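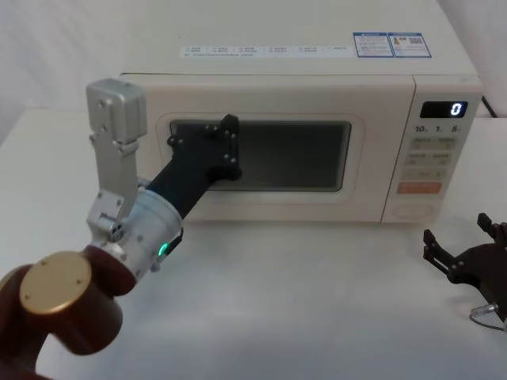 Cream-colored microwave on a white tabletop.

How to Check a Vacation Apartment Listing Before You Pay the Deposit

Listings for short-stay apartments are mostly written the same way. They give you the number of rooms, a line on the kitchen, a line on the bathroom and the distance to something nearby. Most of what you need to know for a week's stay is left out. The steps below take an evening, and you can do all of them from home.

Step 1. Find the exact address

Ask for the street and house number before you ask for anything else. "A few minutes from the center" can mean a few minutes by car. When we booked in Flostton, the listing said the lake was close by. It was 266 meters in a straight line, but the path went around a boatyard and the walk took 14 minutes with bags. Put the address in a map and trace the route on foot.

If the owner will only give the address after payment, ask for the nearest cross street. Most will agree to that.

Step 2. Work out the full price

Write down every charge on one sheet:

Nightly rate times number of nights
Final cleaning
Bed linen and towels, if extra
Local tourist tax, per person and per night
Parking
Heating, for stays between fall and spring
Refundable deposit

Our two weeks at the Kopecký apartments were advertised at 1,564 euros. Cleaning and linen added 121 euros, and the tourist tax was paid in cash on arrival. None of this was hidden, but it was on three different pages. Compare apartments by the full price only.

Step 3. Ask what is in the kitchen

"Equipped kitchen" has no fixed meaning. Send a short list and ask for a yes or no to each item:

Oven
Microwave
Freezer compartment
Coffee maker, and which kind
Dishwasher
Pans that fit the stove

An oven and a microwave are often treated as the same thing in translated listings. If you plan to bake or roast, ask about the oven separately.

Step 4. Check the beds

A two-room apartment usually means one bedroom and a living room with a sofa bed. Ask how wide the sofa bed is when open and whether a second set of linen is supplied. For longer stays, ask if the linen is changed halfway or only provided at the start.

Step 5. Read the cancellation terms

Look for two dates: the last day for a full refund and the last day for a partial one. Save a copy of the page on the day you book. Géza Juhász, who manages the Bristetti building, sends guests the terms as a separate sheet with the confirmation, and you can ask any owner to do the same. Winter bookings may have their own terms. A stay in February is sometimes non-refundable even where summer stays are flexible.

Step 6. Settle the arrival

Get these in writing:

Earliest check-in and latest check-out
Who hands over the keys, or where the key box is
A phone number that is answered in the evening
Where to leave luggage if you arrive early

Step 7. Pay and keep the receipt

Pay the deposit by card or bank transfer. The account name should match the name of the owner or agency on the listing – if it doesn't, call before sending money. Keep the receipt, the saved terms and the kitchen answers in one folder and take it with you.

Thanks to Ľudovít Tichý for the corrections to Step 5.

Last updated May 20, 2021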